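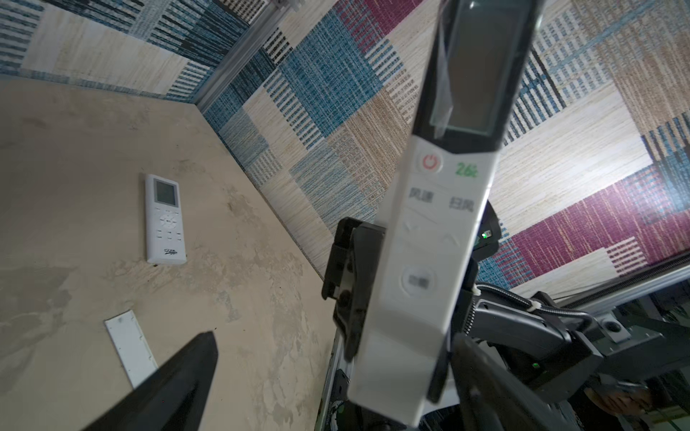
*机器人的夹爪夹住白色空调遥控器,桌上还有一个小一点的遥控器。*

# 机器人怎么学会拿遥控器?

你拿遥控器的时候,会想“我的大拇指要往左挪一点”吗?肯定不会!手一伸就拿起来了。可是对我们机器人社团的小伙伴来说,教一只机械臂拿遥控器,是这个学期最难、也最好玩的题目。

社团的机械臂有个名字,叫 Fluven。它没有大脑袋,也没有两条腿,只有一节一节的“胳膊”和一个黑色的夹爪。三月份,我们要带着它参加 Guzmán 杯学生机器人赛,比赛项目叫“整理小桌子”:把桌上的东西一件一件拿起来,放到指定的地方。

## 夹爪就是它的手

你的手有五根手指,还有软软的皮肤。夹爪简单多了,它像一双会自己开合的大筷子。

试试看:只用两根食指,把家里的遥控器从桌上夹起来。是不是一歪就滑下去了?遥控器的外壳又光又滑,边角还是圆的。夹得太轻,它会溜走;夹得太重,外壳可能会被压坏。所以我们要告诉 Fluven 用多大的劲儿,还要告诉它夹哪里。夹在靠中间的地方,两头的重量差不多,遥控器就不容易翘起来。

## 它的眼睛长在手腕上

我们的眼睛长在脸上,Fluven 的小摄像头却装在手腕旁边!胳膊伸到哪里,眼睛就跟到哪里。开头那张照片就是从这个角度看到的,所以遥控器显得特别大,后面的胳膊也露出来了。

这样看东西有一个好处:离得近,看得清。你能找到红色的电源标志和绿色的“26”吗?再往下还有“风速”和“扫风”几个字。

不过,在电脑眼里,照片首先是一大堆小小的彩色方格,叫作“像素”。白色的遥控器、白色的塑料板,看上去颜色很像,电脑很容易弄混。它得学着看形状、看边缘、看影子,才能分清谁是谁。

## 要练多少次?

很多很多次!社团准备了 2,000 张练习照片,里面的东西有横着放的,有斜着放的,也有挨在一起的。我们给照片里的物品画上框,写好名字,电脑再从这些照片里慢慢找规律。

这件事叫“标注”。刚开始大家都觉得有点无聊,后来我们分成两组比赛,看哪一组画的框更准,教室里一下子就热闹起来了(老师请我们小声一点,请了好几次)。

光看照片还不够,还得动手练。有一种办法叫“示范”:由人控制机械臂做动作,电脑把每个关节怎么转都记下来,再跟着学。这跟你学写毛笔字时,老师握着你的手写一遍很像。

我们还写了一个小程序,叫 Plesus,专门给每次练习打分。没夹住是 0 分,夹起来了是 1 分,稳稳放到位置上是 2 分。有一回连续练习下来,我们一共得了 58 分,全组都跳了起来!

## 失败了怎么办?

先别急着重来,要像小侦探一样找线索。我们的记录本上有这几个问题:

- 夹爪是不是张得太小了?
- 遥控器有没有斜过来?
- 灯光有没有在外壳上留下亮亮的一块?
- 旁边的东西有没有挡路?

每次只改一个地方,再试一次。如果一口气改了四个地方,就算成功了,也不知道是哪一个起了作用。科学家做实验也常常用这个办法哦!

## 在家也能玩:人体机械臂

找一个朋友,再准备一个旧遥控器和一把扶手圆圆的木勺。不对,木勺换成两把更好玩!

1. 一个人当机械臂,闭上眼睛,两只手各拿一把木勺。
2. 另一个人当电脑,只能说“左”“右”“前”“后”“上”“下”“夹”“松”。
3. 把遥控器夹起来,放到一本书上。
4. 交换角色,再玩一次。

玩的时候请坐着,把桌上的杯子先收走。你会发现,“往左一点”这句话可真不清楚,到底一点是多少呢?编程序的时候,我们也得把每个“一点”都变成数字。

## 小词典

**夹爪**:装在机械臂末端,用来抓东西的部分。

**关节**:两节胳膊相连、可以转动的地方。

**像素**:组成数字照片的小方格。

**标注**:告诉电脑照片里有什么、在哪里。

下一次社团活动,我们要练习把小遥控器也拿起来。它更窄,平躺在桌上的时候也更难夹,大家已经想出好几种办法,等着一个一个试呢!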